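Re: [Rallberg-list] Getting pine boards clean

> I've got 59 boards down in the Prerovus hut and they mark if you so much as look at them. What's everyone using? Is Bornero soap any good?

We've got knotty boards too, and tea gets everywhere!
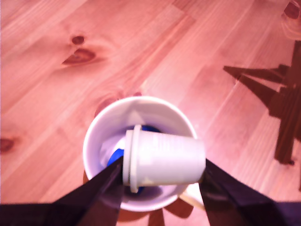
I've been on the Bornero for 3 years (well, on and off) and I like it. Two capfuls to a bucket, wring the cloth out hard and go along the grain. Don't bother scrubbing the knots, they stay dark whatever you do. I'll bring you a bottle on Sunday if you're coming?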